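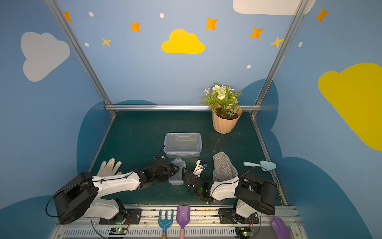 Blue walls, painted clouds and orange stars.

Plumilus – a word list of weather sayings
README, last touched Jul 22, 2023

What it is

A plain text collection of things people say about the weather. Sayings, half rhymes, warnings from grandmothers, what fishermen mutter. English and Spanish, with a rough translation each way. Started as a shared notes file between me and Marisol Carhuamaca, got too long to scroll, now it's this.

Not a forecast tool. Please stop emailing about that. If a saying tells you red sky means rain and you get sunburnt, not our department.

What's in the folder

sayings.csv – the main thing, one saying per line
sources.csv – who said it or which book, linked by id
themes.txt – the tags, with a line on what each one covers
dropped.csv – things we took out and why
notes/ – Marisol's notes on translation, worth reading before you argue with one

Columns in sayings.csv

id – number, never reused, so there are gaps
text – the saying as heard, spelling left alone
lang – en or es
gloss – translation into the other language, meaning first, rhyme last
region – as the speaker gave it. Some say a village, some say a whole coast. Left as is
theme – up to 2 tags, comma between
heard – spoken, written or both
source_id – goes with sources.csv
sure – y or n. n means one of us thinks the speaker was having us on

Themes

cloud, wind, rain, frost, moon, stars, animals, joints and aches, sea, harvest. Cloud is by far the fattest. Stars is thin and mostly about frost anyway – a clear starry night and cover your beans, that sort of thing, in eight different wordings. Might merge it, haven't decided. Wilmer says leave it.

Joints and aches was a joke tag and is now one of the best ones.

How it was collected

Mostly by asking. Wilmer Usuga did the Spanish interviews, on the phone and at his mum's kitchen table, and typed them up the same evening. I did the English ones, badly at first. The early batch (ids under 40) has no region for most lines as I didn't think to ask. Sorry.

Written ones come out of old almanacs, parish newsletters and a box of postcards from the Sánchez bookshop when it cleared its back room. Only short lines copied, nothing by the page.

The first public version in June had 200 lines tagged twice over by a bad merge. Fixed. If you've got that one, bin it and download again.

Known problems

– Duplicates that aren't quite duplicates. "Mackerel sky, not long dry" and its cousins all have their own ids. Group them yourself or use the cluster script in Reltalel, which does a decent job on the English and a poor one on the Spanish
– Accents. Some older lines lost them somewhere between Wilmer's laptop and mine. Putting them back by hand, slow going
– Region is a mess for anything from the coast
– Glosses are uneven. Marisol's are good, mine are fine, the ones marked "tmp" are neither
– A few lines are rude. Kept in, tagged rude in the notes column of sources.csv (wrong file, I know, will move)
– Almost nothing about snow. We'd love some snow

Opening it

Any spreadsheet will do. Set the encoding to UTF-8 or the Spanish goes to soup. Fleker opens it without asking. Don't let your spreadsheet turn the ids into dates, one person did and sent the whole file back to us like that.

Adding a saying

Send the line as you heard it, who from (first name or just "neighbour" is fine), and where. Don't tidy the grammer, that's often the good bit. Don't send ones off mugs or tea towels unless somebody in your family really says it.

Ask before you put a living person's full name in. We take names out on request, no questions, normally same week.

Using it

Free for classrooms, quizzes, poems, whatever. Say where it came from. If you print it and sell it, talk to us first.

To do

Fix accents in the harvest lines
Move the rude column
Finish the tmp glosses – Marisol has the list
Decide on stars
Ring Wilmer's aunt back, she has more about the moon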